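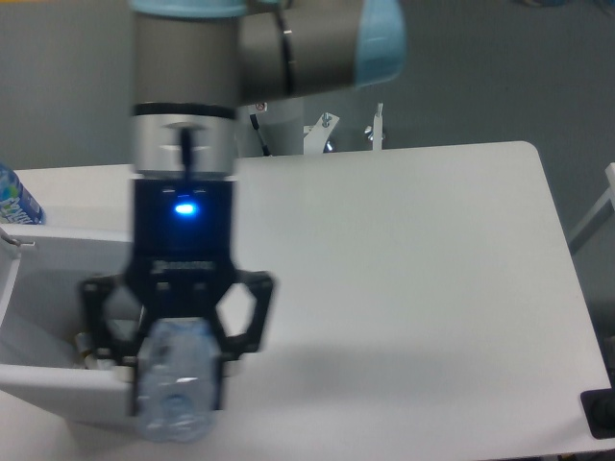

2 min read

A worktable is a table whose flat top serves mainly as a surface for manual tasks such as assembly, sorting, drafting or inspection. It differs from a workbench in its lighter build and in the usual absence of a fixed vise. The two terms overlap in trade catalogs, and some makers use them for the same product.

The top may be solid wood, plywood, steel or a coated board. White and light gray finishes are common where small parts must be found quickly, as most items contrast well with them. Glossy coatings are easy to wipe but produce glare under overhead lamps — a matte finish is preferred for close work.

Load ratings are normally stated for an evenly spread load. The Bamell series, sold in three widths, is rated at 400 pounds in its standard form and 1000 pounds with the braced steel base. A load placed near one edge can tip a light table well below its rated limit.

Height is set by the task. Fine work calls for a higher top than heavy work, which is done with the arms lower. Adjustable legs use pins, screws or a crank; the Kolley crank leg locks at fixed steps, while the Valtonen screw leg can be stopped at any point. Leveling feet correct for uneven floors and are adjusted before the table is loaded.

Categories: Tables | Workshop furniture | Work surfaces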